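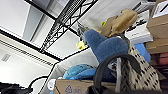

4. Placing and starting the Motenero humidity logger

Section 4 covers the installation of the Motenero logger in storage rooms, stockrooms and closets. Complete Section 3 (Battery and memory) first. Installation in cold rooms is described in Section 7.

4.1 Choosing a position

1. Select a position between knee height and shoulder height.
2. Keep the logger 400 mm or more from supply vents, return grilles, radiators and exterior doors.
3. Do not mount the logger on an exterior wall. If no interior wall is free, use the shelf clip.
4. Check that the sensor slots on the underside of the case are clear. The slots must not rest against fabric, paper or plastic film.
5. Leave the logger in the chosen position with the battery fitted and the display off until the case reaches room temperature.

Note: In rooms with ceiling supply air, the reading on an upper shelf may follow the air handler and give a poor picture of the stored goods. Use a middle shelf where possible.

Caution: The shelf clip is rated for the logger only. Do not hang cables, tags or other equipment from it.

4.2 Fitting the shelf clip

The clip supplied fits wire and tube from 3 mm upward. For solid shelves, use the adhesive plate (ordered separately).

1. Open the clip by pressing both tabs.
2. Place the clip over the wire with the flat face toward the aisle.
3. Release the tabs. The clip should not rotate under light finger pressure.
4. Slide the logger down onto the flat face until it latches.
5. Pull down gently on the case to confirm the latch.

If the clip rotates, fit the rubber sleeve from the accessory bag over the wire and repeat from step 1. 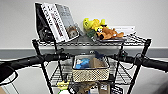

Can the logger be mounted upside down?

Mount it with the display upright. In the inverted position the sensor slots face up and collect dust, and the reading will drift high over several months.

4.3 Starting a recording

1. Press and hold MODE until the display shows SET.
2. Press UP or DOWN to select the recording interval. The factory setting is 10 minutes.
3. Press MODE once. The display shows the free memory in readings. A cleared unit shows 2,000.
4. Press and hold START. The display counts down and then shows REC.
5. Enter the unit number and the shelf position in the log sheet at the back of the guide.

The first hour of readings after a move should be ignored. The Faken software shades this period gray on the chart but does not delete it.

Note: If the display shows a number lower than 2,000 in step 3, the memory contains an earlier recording. See 4.6.

4.4 Goods that affect the reading 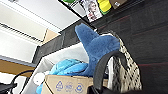 Porous goods take up and release water vapor more slowly than room air, and a logger placed among them will lag behind the room. The lag is greatest with paper, textiles and unsealed board. An open corrugated box holding plush toys, such as the one printed with blue recycling symbols on its front panel, combines two such materials, and a logger dropped inside it would report conditions in the box and very little of the room. To record the room, clip the logger outside the container. To record the goods, place the remote probe inside and leave the logger on the shelf.

Observe the following when the remote probe is used:

- Route the probe cable over the rim of the container. Do not punch a hole in the container wall.
- Keep the probe tip clear of the container floor.
- Do not close a hinged lid on the cable.
- Label both ends of the cable if more than one probe is in the room.

Caution: The probe tip is not washable. Wipe with a dry cloth only.

4.5 Containers kept at floor level

Air close to the floor is often cooler than air at shelf height, so its relative humidity reads higher for the same moisture content. Goods in baskets, totes or cartons at floor level should have their own logger or probe. Do not apply the shelf reading to them.

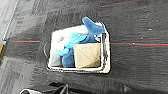 Where a second logger is not available, move the single unit to floor level for 24 hours, return it to the shelf, and compare the two periods in the Faken software. Select Compare, then Position. A difference of more than 5 points of relative humidity is reason to raise the goods off the floor or to fit a permanent second unit.

Carpeted rooms should not be recorded during carpet cleaning or until the carpet has dried fully. Stop the recording, carry the logger out of the room, and start a new recording afterward.

4.6 Clearing the memory

1. Transfer the stored readings to the Faken software. Check that the number of readings on the screen matches the number stored. A unit showing 438 free has 1,562 stored.
2. Press and hold MODE and DOWN together until the display shows CLR.
3. Release both buttons, then press START once.
4. Wait for the display to show 2,000.

Cleared readings cannot be recovered. Removing the battery does not clear the memory.

4.7 Display messages

LO: battery low. Replace before the next recording.
FUL: memory full. Recording has stopped.
P--: probe selected but not detected. Reseat the plug and press MODE.
E2: sensor out of range. Move the logger to a dry place and leave it for two hours. If the message remains, contact Mohammadi service.

Related guides
Section 3: Battery and memory
Section 5: Setting alarm limits
Section 7: Cold rooms
Connecting the Grorthorpe wall gateway
Faken software: reading the chart

Sign up for the Mohammadi newsletter to receive notice of revised guides. You can unsubscribe at any time.

Contact | Service | Warranty | © Mohammadi Instruments | Back to top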